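Sesinach Storage Annex, Clulanbridge
Bin, Tote and Shelving Inspection, December
Inspector: Britta Kleinschmidt
Reviewed by: Nighat Sial
Status codes: OK / Monitor / Repair / Remove from use

1. Aisles and access
1.1 Main aisle clear for full width. OK
1.2 Side aisle by the dock door clear. Monitor
Comment: Two flattened cartons leaning on the end upright at 8:40 a.m. Moved during inspection. Same finding as last month.
1.3 Exit signs lit, both ends. OK

2. Shelving
2.1 Uprights plumb, no visible bends. OK
2.2 Beam locking pins in place. Repair
Comment: Pin missing at bay 142, second level, left side. Level unloaded and tagged. Replacement pins are in the Trullolik cabinet, top drawer.
2.3 Load signs posted and readable. Monitor
Comment: Sign on the Oshima row has faded. Limit is 1,000 lb per level. Reprint.
2.4 Floor anchors tight. OK
Comment: Checked by hand only. Torque check is due with the next full inspection.

3. Bins and dividers
3.1 Bins free of cracks at rim and corners. OK
3.2 Divider panels upright and seated. Monitor
Comment: Surface wear is accepted up to the point where an edge is sharp or a panel moves under hand pressure. Record wear at the lower half and along the bottom seam, and compare with the previous entry.

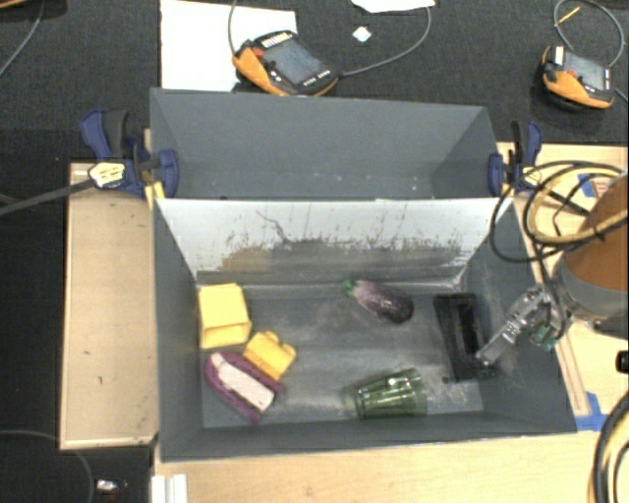

Item 3.2. Scuffing on lower half of divider; worn line at bottom seam.

3.3 Bin floors swept. Monitor
Comment: Dust and grit to be vacuumed out. Do not use compressed air. Wipe with a damp cloth and let dry before refilling.
3.4 Filled bins under 200 lb. OK
3.5 Stacked bins no more than 3 high. OK
Comment: Applies to empty bins as well. See revised floor marking by the scale.

4. Ladders and carts
4.1 Rolling ladder brake holds. OK
4.2 Ladder treads clean, no loose fasteners. OK
4.3 Cart casters turn freely. Repair
Comment: Rear left caster on the flat cart binds. Cart tagged out. Do not oil; replace the caster.

5. Lighting and electrical
5.1 All fixtures working. Monitor
Comment: One tube flickering over the Oshima row.
5.2 Panel door closed, front clear. OK
5.3 Extension cords not used as fixed wiring. OK

Open items: 2.2, 2.3, 4.3, 5.1
Reviewer note (N.S.): Close 2.2 before the level is reloaded. Move 1.2 to Repair if found again.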